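Search this guide
14 comments · 8 shares

Packing your Flulik kit away

I've been using mine since November, so these are the steps as I do them at home.

1. Stand the tube upright and let the level settle before you read it. The frosted wall blurs things a bit – a bright yellow-green is easy to spot, though!
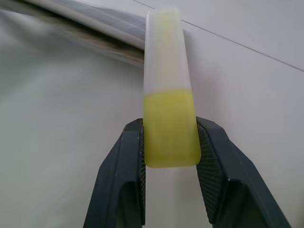 Words by the Dosora guide desk

Note: I never fill past halfway.

2. Lay the grey pouch flat on a clear bit of table.

3. Hold one end and work the handle in through the open end – gently, or the lining rucks up. 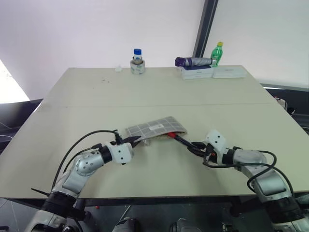
4. Caution: keep tubes out of the pouch.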